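Cestas y tapas: por qué un trenzado sujeta y un borde aprieta

Serie Cosas de casa. Lectura para ciclo medio. Texto: Syahrul Hutapea.

Una cesta es un recipiente hecho con tiras largas que se cruzan. Las tiras pueden ser de mimbre, de junco, de tela o de papel retorcido. Una tira suelta se dobla con facilidad. Muchas tiras cruzadas forman una pared. En este texto se explica cómo se construye esa pared, qué hace el asa y qué ocurre con una pieza redonda, por ejemplo una tapa de plástico, cuando se guarda en una cesta rectangular.

1. La pared trenzada

En casi todas las cestas hay dos grupos de piezas. Las primeras se colocan de abajo arriba y se llaman montantes. Las segundas pasan por delante de un montante, por detrás del siguiente, otra vez por delante, y así hasta dar la vuelta completa. Se llaman hebras o tramas. Cada vuelta se apoya sobre la anterior. Cuando el artesano aprieta una vuelta contra otra, los huecos se hacen más pequeños y la pared queda más firme.

La palabra que explica esto es rozamiento. El rozamiento es la fuerza que aparece cuando dos superficies se tocan y una intenta resbalar sobre la otra. En una cesta hay muchos puntos de contacto. En cada uno el rozamiento es pequeño, pero se suman todos. Una cesta bien tejida puede mantenerse sin pegamento y sin clavos. 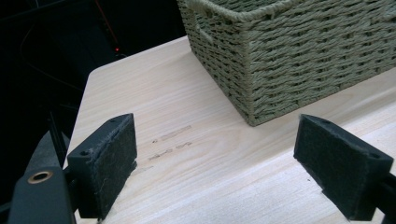
El material también cuenta. Un cordón retorcido es más resistente que las fibras con las que se fabrica, porque al retorcerlas se aprietan entre sí. Se puede comprobar con una servilleta de papel. Se corta una tira y se tira de los dos extremos: se rompe enseguida. Se corta otra igual, se retuerce bien y se repite la prueba. Hay que tirar con más fuerza.

En el taller de cestería de Tasov calculan el cordón antes de empezar. Para un modelo mediano gastan 94 metros. Si falta cordón a mitad de una vuelta, se añade otro trozo y se esconde la unión por dentro.

2. El borde y el asa

La última vuelta de una cesta se llama borde o remate. Suele ser más gruesa que las demás. Tiene dos funciones: impedir que el tejido se deshaga por arriba y dar rigidez a la boca. Sin remate, las paredes se abrirían hacia fuera al llenar la cesta.

Algunas cestas tienen asas cosidas. Otras tienen una abertura en la pared, cerca del borde, por donde entran los dedos. Este segundo tipo ocupa menos sitio en una estantería. La parte que queda encima de la abertura soporta el peso cuando se levanta la cesta, de modo que conviene usar las dos manos y repartirlo.

3. La tapa

Una tapa redonda de plástico tiene normalmente dos partes. La parte plana se llama disco. La parte levantada que lo rodea se llama reborde. El reborde cumple una función parecida a la del remate de la cesta: da rigidez. Una lámina plana y fina se comba al presionarla en el centro. Con un reborde alrededor se comba menos.

Para fabricar una tapa así se usa a menudo el moldeo por inyección. Se calienta el plástico hasta que se ablanda, se empuja dentro de un molde metálico y se enfría. El molde tiene la forma de la tapa en negativo: donde la tapa lleva un saliente, el molde lleva un hueco. La fábrica Leitner produce 2000 tapas por turno con un solo juego de moldes.

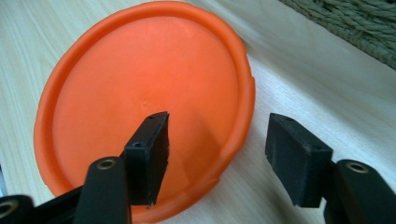

El color se añade antes del moldeo. Se mezclan unos granos de colorante con los granos de plástico, y por eso el color atraviesa todo el material. Si la tapa recibe un arañazo poco profundo, debajo aparece el mismo color. En ocasiones la marca se ve blanquecina: el plástico rayado refleja la luz de otra manera.

Muchas tapas llevan pequeñas estrías o muescas en el canto. Sirven para que los dedos no resbalen al girarlas o levantarlas. También aquí interviene el rozamiento.

4. Lo redondo dentro de lo rectangular

Un objeto redondo nunca llena por completo un espacio rectangular. Siempre sobran esquinas. Si se coloca una tapa circular en el fondo de una caja cuadrada con el mismo ancho que la tapa, quedan libres cuatro rincones. Juntos suman algo más de la quinta parte del fondo. Esos rincones se aprovechan para piezas pequeñas.

Una tapa se puede guardar de dos maneras:

Tumbada. Ocupa más fondo, pero no rueda. Encima se pueden apilar otras tapas del mismo tamaño.

De canto. Ocupa menos fondo, pero necesita un apoyo a cada lado. Si no lo tiene, se inclina y cae.

Para dejarla tumbada en una cesta se sigue este orden:

Se sujeta la tapa por el reborde.

Se lleva por encima del borde de la cesta, sin rozarlo.

Se baja hasta cerca del fondo y se suelta. Desde poca altura, el golpe es menor. 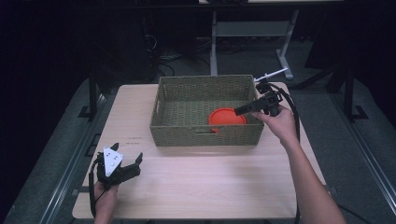
5. Actividad: una cesta de papel

Material: cartulina, tijeras de punta redonda, regla y 2 pinzas de la ropa.

Se cortan tiras de cartulina del mismo ancho. Se cruzan unas cuantas en el centro, una por encima y otra por debajo, hasta formar un cuadrado. Ese cuadrado es la base. Las puntas que sobresalen se doblan hacia arriba: son los montantes. Después se pasa una tira larga alrededor, alternando delante y detrás. Las pinzas sujetan las esquinas mientras se trabaja.

Al terminar, se pesa la cesta vacía y se anota el resultado. Se van metiendo canicas hasta que una pared empiece a abrirse y se vuelve a pesar. La clase de Uslow llegó a 493 gramos con una cesta sin remate. La de Latulow repitió la prueba con un borde doble y anotó en qué esquina se abrió primero la pared.

Vocabulario

Montante: pieza vertical de la cesta.
Trama: tira que se cruza con los montantes.
Remate: borde superior que cierra el tejido.
Reborde: parte levantada que rodea una tapa.
Rozamiento: fuerza que se opone al deslizamiento entre dos superficies.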